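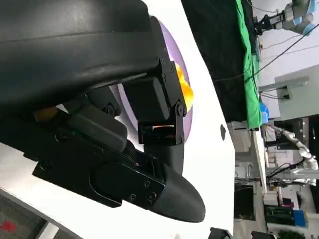

Comparing two wrist camera mounts on the same gripper

This page describes how to run a fair comparison between two wrist camera mounting positions on a servo gripper, using a short pick task from a plate. It assumes the arm is already calibrated and that you can record joint positions and camera images on a common clock. Controller settings are given for the Akpan board. Other boards will need different names for the same parameters.

The two positions are called side and top. In the side position the camera looks across the gripper, so the housing and the lower finger take up much of the image and the room behind appears turned sideways. In the top position the camera looks down between the fingers from behind the servo bracket. Both use the Zandau clamp, which has slots for either.

What you need

One arm with a parallel or pivoting two-finger gripper
Zandau clamp and the two camera plates
A colored plate and a small object of a strongly different color (purple and yellow work well together)
A white or light gray table surface
2.5 mm hex key, masking tape, a felt pen
The logging script, version 7 or later

Step 1. Fix the work area

Put the plate down where the arm can reach it without going near a joint limit. Trace its rim with the felt pen on masking tape, three short arcs. If the plate moves during a run, put it back to the arcs before the next attempt.

Turn on all overhead lights and leave them on. Auto exposure should be off. With a white table filling a large part of the image, auto exposure will pull the black gripper down until the finger edges are lost, and it will do this differently in the two positions. Set exposure by hand on the side mount, write down the value, and start from the same value on the top mount.

Step 2. Check the gripper before you mount anything

Open and close the fingers ten times with no object. Watch the pivot bolts. If one backs out even slightly, the finger will drift at the tip and you will blame the camera for it. Tighten the small screws in the side plate of the finger as well, but do not force them. They thread straight into plastic.

Record the closing current with nothing in the fingers. On our gripper the raw reading at full close was 738. Anything more than 30 above your own baseline means the linkage is rubbing somewhere. Fix that first.

Step 3. Mount the camera in the side position

Loosen the clamp, slide the side plate in until it stops, and tighten. Route the cable back along the forearm with one loop of slack at the wrist. Rotate the wrist through its full range by hand with the power off and confirm that the loop never gets under the bracket.

Bring the gripper to the pregrasp pose over the plate. Look at the live image and check three things.

The tip of the lower finger is inside the image. If the tip is outside, the image is of no use for the last part of the approach.

The object is visible beside the bracket. Part of the plate will be hidden behind the mechanism and this is acceptable. The object must not be.

The housing is not blocking more than it has to. Tilt the plate outward one notch and look again. On our arm one notch gave a wider strip of table and cost nothing at the tip. Two notches lost the object at close range.

Step 4. Set the background

A side-mounted camera sees past the table edge. Other arms, cables, storage boxes, a plant, all of it will be in your recordings. Decide now whether you want that. For a detector that works on color alone, anything bright in the background is a source of false hits, and a green cloth or a blue box can be worse than the object itself if the thresholds are loose. Hang a black curtain, or crop the image in software. We crop, and keep the full image in the log in case the crop was wrong.

Do not change the background between the two positions. Takeshi Oda moved a shelf halfway through the March runs and the whole set had to be done again.

Step 5. Run the side position

Start the logger, then the task. Each attempt goes home, pregrasp, descend, close, lift, hold, release. Use these settings on the Akpan controller:

approach_speed 0.4
descend_speed 0.1
close_timeout_ms 2,000
hold_ms 500
retry 0

Leave retry at zero. A retry hides the failures you are trying to compare.

Place the object by hand before each attempt, in a different spot on the plate. Use the placement list from the script and follow it in order. The same list is used for the top position, so both mounts face the same problems.

Step 6. Run the top position

Power down, swap the plates, power up, home the arm. Repeat the hand-eye calibration. It is tempting to reuse the old one with a fixed offset — the clamp looks rigid enough — but the plates are not identical and the error shows up at the fingertip.

Repeat step 3 for the new view, then step 5.

Step 7. Compare

Sort the failures by phase before looking at totals. We use three labels: lost before descend, missed at close, dropped in hold. Drops in hold have little to do with the camera. If they differ between the two mounts, go back to step 2 and check the bolts.

In our runs the side mount did better at close, where the gap between tip and object can be judged directly. The top mount did better before descend, with more of the plate in view. Oluwaseun Tijani kept the side mount for flat objects and the top mount for everything else. Ming-te Shek uses side only.

Known problems

Image freezes when the wrist turns past 90 degrees: cable loop too short. Redo the routing in step 3.

Finger edges flicker: exposure is too close to the light frequency. Change it by one step in either direction.

Logger reports missing timestamps: the camera was started before the clock service. Stop both, start the clock, then the camera.

Page maintained by Nneka Adebisi. Last changed September 1, 2021.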